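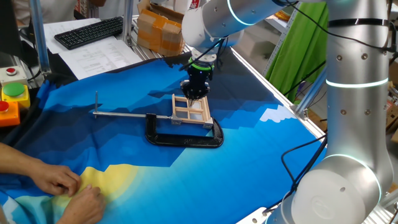

Weidemann publishes revised guidance on the repair of timber windows in older homes

Amville, July 26, 2024

Weidemann, the timber window repair firm, has today published a revised edition of its technical guidance on the repair and draught-proofing of single-glazed timber windows. The document replaces the edition issued in February and applies to side-hung casements, fixed lights and vertical sliding sashes in softwood or hardwood. It runs to 36 pages and may be downloaded free of charge from the firm's website. Printed copies are held at the Amville and Gornau workshops.

The revision follows a survey of 413 windows in occupied houses in the two towns. Each window was inspected from inside and outside, and moisture readings were taken at the sill, the bottom rail and the lower joints of both stiles. Of the windows surveyed, 37 were judged to be beyond economic repair. The remainder were considered suitable for repair in place or in the workshop.

"The survey gave us a clearer view of where decay begins," said Danai Ververidis, technical manager at Weidemann. "In most cases it was confined to the lower part of the window. The upper rails and the glazing bars were generally sound, even where the paint had failed. The earlier edition treated the whole sash as one item for the purposes of assessment. The new edition treats each member separately."

Changes to the assessment method

The guidance introduces a five-point condition scale, which is applied to each rail, stile and bar in turn. A member graded 1 needs cleaning and repainting only. A member graded 5 must be replaced along its full length. Grades 2 to 4 cover surface softening, local decay and decay that has reached a joint. The grade is decided by probing with a blunt-ended tool and by moisture reading, and both results are to be written on the record sheet. Where the two disagree, the member is to be left uncovered for a further period and tested again before any timber is cut out.

Glazing bars are now dealt with in a section of their own. In a four-pane casement the horizontal and vertical bars meet in a halved joint at the centre, and this joint can open when old putty has been hacked out carelessly. The guidance sets out a method for supporting the bars while the glass is removed, and advises against the use of heat guns within a hand's width of the joint. Bars that have bowed should be straightened before reglazing. Packing the rebate to hide the bow is no longer accepted under the firm's own workshop standard.

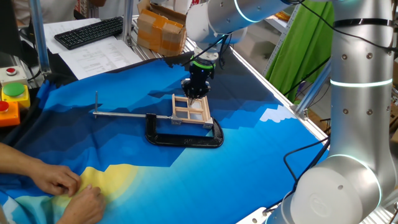

The section on splices has been rewritten. Decayed timber at the foot of a stile is to be cut back to sound wood on a slope, and the new piece is to be matched for species and grain direction as closely as stock allows. Glue lines should face away from standing water. Resin fillers remain acceptable for small losses on grade 2 members but are no longer recommended at end grain or at the meeting of sill and jamb. Clamping pressure should be enough to close the joint and no more, as a starved glue line was the most common cause of failed repairs noted in the survey.

Draught-proofing and ventilation

The revised text gives separate advice for casements and sliding sashes. For casements, a compression seal is fitted in the rebate of the frame. For sliding sashes, brush seals are fitted to the parting beads and staff beads, with a further seal at the meeting rails. Gaps should be measured at no fewer than five points before a seal is chosen. A seal that is too thick will strain the hinges of a casement and may stop a sash from closing at the head.

Kitchens and bathrooms are subject to an added check. Where no extractor fan is fitted, the guidance asks the surveyor to record how the room is aired before any seal is installed. The advice was added at the request of Antigoni Kouris, who manages housing repairs in Gornau and commented on the draft.

"We had rooms where the windows had been sealed well and the walls then became damp," she said. "The check takes a few minutes. It should be done before the order is placed."

Paint and putty

Linseed oil putty is retained as the standard glazing material. Drying times have been lengthened for work carried out in cold weather, and the paint film is to lap onto the glass by 2 mm. The list of primers has been shortened. Products that could not be obtained in small tins have been taken out, as most householders repair one or two windows at a time.

Training

Weidemann will hold a training day for joiners and decorators at its Gornau workshop for each trade. The sessions will be led by Fotini Kontogiannis and Julián Villalobos and will cover assessment, splicing and reglazing. Those attending should bring their own chisels, a marking gauge and safety glasses. Timber, putty and glass are supplied. Places are booked through the training page of the firm's website.

A shorter guide for householders, with the title Sernine, is in preparation. It will cover yearly checks, washing down, easing of stuck sashes and minor paint repairs. It will not cover splicing or work at height.

Notes to editors

Weidemann repairs and makes timber windows and doors at workshops in Amville and Gornau. The survey covered houses only. Flats, shops and public buildings were left out. Metal windows and factory-sealed double glazing fall outside the guidance.

The record sheet may be copied without charge provided that the source is named.

Press contact: Vasiliki Sotiropoulos, Weidemann, Amville.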